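How to write a starship class entry for your setting wiki
Posted by Remo Cattaneo, March 19, 2018

If your group has been playing in the same space-opera setting for more than a year, you have a ship problem. Ours is called Plukolia. It started as a map on the back of a takeaway menu and now has a wiki with 251 pages, and a good chunk of those pages are starships that somebody made up halfway through a chase and then had to remember later. I love those pages. I've also rewritten most of them (some of them twice!), and I've settled on a way of doing it that makes them quicker to write and much nicer to read.

This guide covers a ship class, meaning a type of vessel with many hulls built to the same plan. Single famous ships work a bit differently and get a section of their own near the end.

What you need before you start

Your session notes, however scruffy. A list of every scene the class has appeared in. A blank page in your wiki, and the page of one other class that you already like, open in a second window. If your wiki lets you make templates, leave that alone for now. Write three or four entries by hand first and you'll find out which fields you want.

Step 1: Collect what has been said at the table

Go through your notes and copy out every line that mentions the class. Do this before you write a single sentence of your own. For the Zuccaro-class freighter I had eleven years of scribbles, and the ship had been described as "long and thin", "like a brick" and, on one glorious evening, "sort of pear-shaped". All three went on the list.

Put a session number beside every line. You'll want it when someone disagrees with you, and someone will.

Step 2: Sort it into three piles

The first pile is things that happened in play. The Zuccaro outran a patrol boat, it landed on water, its cargo doors jammed. The second pile is things a character said. A smuggler boasting in a bar that his freighter can cross the Eltholm Gap in a day hasn't given you a fact about the ship. He's given you a fact about the smuggler, and it's a lovely one, so keep it. The third pile is things you decided privately and never told a soul.

The first pile goes in as plain statement. The second goes in with the speaker's name attached. The third is up to you, but I keep mine in a private file until it turns up in a game, because it's horrible to be held to something you wrote at midnight before you'd had a better idea.

Step 3: Write the opening sentence

One sentence, saying what it is, who built it and who flies it. Here is ours:

The Zuccaro class was a line of medium freighters built at the Eltholm yards and flown mostly by independent crews during the Toll War.

That's all it has to do! A reader who stops there still knows enough to follow tonight's session. Notice the past tense. Decide early whether your wiki speaks from inside the setting's history or from outside it, and then stick to it on every page. We use the past for everything, even ships that are still in service, and it has saved us from going back to change "is" to "was" each time the heroes blow something up.

Step 4: Describe the shape before the numbers

Most of us rush to the numbers. I did for years: length, crew, engines, guns, and then nothing at all to help a player imagine walking up the ramp. Give the outline first, then the thing you'd notice from a distance, then the thing you'd notice from inside. Two or three sentences will do. Smell and sound are very welcome (the Zuccaro hums a slightly flat note when the engines are cold, and my players now hum it at me whenever one appears).

As for the pear, the long thin one and the brick, we settled it by having two builds. Early hulls are slim. Later ones had extra holds bolted on. Contradictions like that are often the best thing in your notes, so have a good look at them before crossing any out.
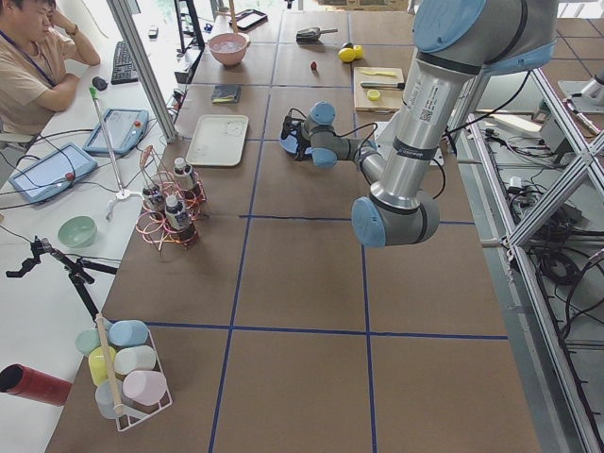 Does every ship class need its exact length written down?

Only the ones where size has mattered in a scene. If a crew has had to squeeze through a gate or share a docking bay, write the length and make sure it agrees with what happened. For the rest, a comparison with another class on the wiki is plenty, and it leaves you room to move later.

Step 5: Fill in the short facts

Keep the list small. Ours has 6 fields: builder, role, crew, armament, first seen and current status. We once had far more, and most pages had "unknown" in half of them, which made a perfectly good ship look unfinished. If you don't know a thing, leave out the line.

Crew deserves a bit of thought. Give the number that flies the ship on an ordinary day, then the smallest number that could get it home. The second figure is the one players ask about, because sooner or later there will be three of them standing in a stolen cruiser. For the Zuccaro it's a crew of 20 in normal service and two at a pinch.

Step 6: Write the history as a few events

Pick the moments when the class changed hands, changed shape or changed somebody's mind. Give each one a short paragraph. The Toll War section for our freighter has the blockade at Eltholm, the winter when the yards switched to the heavier hull, and the Rirkico convoy, where 27 freighters went in and the party's was the first one out. I could go on about the convoy for pages (and did, in the first draft!) but the full tale belongs on its own page with a link from this one.

Try reading the history aloud. If you hear yourself saying "however" a lot, you're probably arguing with an old version of the page. Delete the old version from your head and write what you believe now.

Step 7: Give it a weakness

Every good ship has something wrong with it. A class that's fast, tough, cheap and well armed is no fun to fly and no fun to chase. The Zuccaro turns badly to the left. That began as a rotten dice roll in our fourth session, then another one two weeks later, and after that Ubaldo Benedetti, our pilot, announced in character that the whole class did it. Into the wiki it went. Since then it has decided two battles and one very silly race.

Put the weakness in the body of the page, in the same calm tone as the rest. It reads much better than a box with "flaws" on top.

Step 8: Link it up

Link the first mention of each place, faction and battle, and then stop. A paragraph where every other word is a link is tiring to look at. Then go to those other pages and link back. This takes a few minutes and is the bit everybody skips, me included, and it's the reason we had a page on the Eltholm yards that didn't mention a single ship.

If a link leads nowhere, that's fine. I like a few empty ones. They show the group where the gaps are, and players will often fill one in if you let them. The whole Rirkico entry was written that way, by a player who got curious.

Named ships

When one hull becomes famous, give it a page as soon as it has a story that the others in its class don't share. Start with its name and class, then go straight to what it did. Don't repeat the class facts. Say only how this ship differs: the patched wing, the second-hand engine, the galley somebody painted yellow.

Make the names sound as if they came from the same people. Eltholm crews in our game name ships after relatives, so we have the Patient Aunt and the Second Cousin, and you can tell where a vessel comes from before anyone checks its papers.

When two people remember it differently

Look up the session number first. If the notes settle it, lovely. If they don't, ask the table and go with whichever version makes people sit up. Then put a line at the foot of the page saying what was changed and when. We had a long argument last October over whether the Zuccaro has an escape pod, and the answer is that early hulls have one and the later ones have a cupboard where it used to be.

A last check before you save

Read the opening sentence by itself. Search for the words "very" and "massive". Check that the tense holds all the way down. Make sure every boast has a boaster. Then save it, and send the link to whoever flies the thing, as they'll spot what you've missed long before you do.

Next time I'll go through faction pages, starting with the toll guilds. If you've got a ship class you're pleased with, post it in the comments, weakness and all. I'd love to read it.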